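Speaker notes - Teaching by hand, teaching by remote
Noguchi hall, 23/01/2023

Slide 1. Say who we are: the Brondstead teaching group. The talk covers two ways of showing an arm a kitchen job. Leave questions for the end.

Slide 2. By hand. You hold the arm and walk it through the move. New people pick it up fast. The trouble is that your own hands and sleeves get into the wrist view, and the arm learns from pictures with you in them.

Slide 3. By remote. The operator works a leader arm and watches the wrist view on a screen. Slower to learn - allow seven practice sessions before keeping anything.

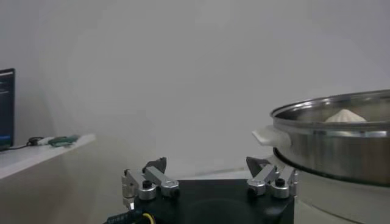

Slide 4. Talk about the approach. Steamed buns are soft, so the operator has to open the fingers early and come in slowly. Polished steel throws back bright reflections, and a handle that sticks out is easy to bump. Ask the room where they would start the move.

Slide 5. Numbers. The Pasby set has 2000 demonstrations from 24 operators. Pause here and let people read the chart.

Slide 6. What we throw out. Long waits, second tries, anything where the operator changed their mind halfway. Mention that Sustidano keeps the second tries and labels them. We may do the same from March.

Slide 7. Play the clip with no sound. Then questions.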